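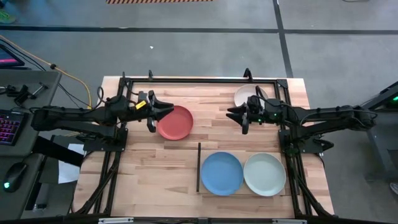

Two arms, four plates, one table at Sorumard.

Come drive our robots! (Paid, part time, no robotics degree needed)

Hi, I'm Huguette Beaulieu, and I run data collection for the Filtov project here at Sorumard. We're teaching a two-armed robot to handle dishes, and the only way we know to do that is to have people show it, over and over, with all the small hesitations and do-overs that come with being a person. So I'm looking for operators, and if you've read this far you may be one.

What you'd be doing: sitting at a station and steering both arms through short tasks. Pick up a plate, pass it to the other gripper, stack it, move a bowl over a bit, start again. Each run gets saved as one example for the learning system. We want 1,000 good ones for dishes by December, and we have nearly 60, so yes, there's plenty of work left!

A shift comes with a task card that tells you which dishes to set out and where they should end up. How you get them there is up to you. Please don't try to make every run look the same. The model learns more from five people who each reach for a bowl their own way (my own way is slow and a little roundabout, and it's in the data too). If you drop something or miss a grasp, you flag the run and go on to the next one. Flagged runs get kept in a separate folder, and I really do go through them.

You don't need to code. Patience helps a lot, and so does being okay with repetition, say if you've done piano practice, knitting, or line cooking. You should be able to sit for 20 minutes at a stretch, and you should be comfortable telling me when a task card makes no sense. Some of them don't.
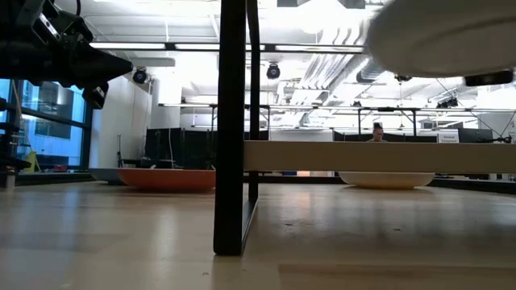
Jaxon Simard says the first shift is the worst one, because your hands want to go straight to the plate and the arms want you to slow down, and that by the third shift he had stopped thinking about his fingers at all. He also says to ask for the bowl tasks early, while you're fresh. A shallow rim is harder to pinch than it looks.

The practical stuff: up to 20 hours a week, mornings or afternoons, and you pick. Training is paid at the same rate as regular shifts. It's on site only, in the Vachon building, second floor, and there's an elevator. Closed-toe shoes, please, and long hair tied back when you're resetting the table. We record the arms, the table and the area around it, so there's a consent form to sign before your first session. Read it properly and ask me anything.

To apply, send me a few lines about yourself and the hours you'd like. A resume is fine but I don't need one. Tell me about something fiddly you're good at. Put "Filtov operator" in the subject line so it doesn't get lost in my inbox, and I'll write back to set up a trial session.

Huguette
Posted 9 March 2022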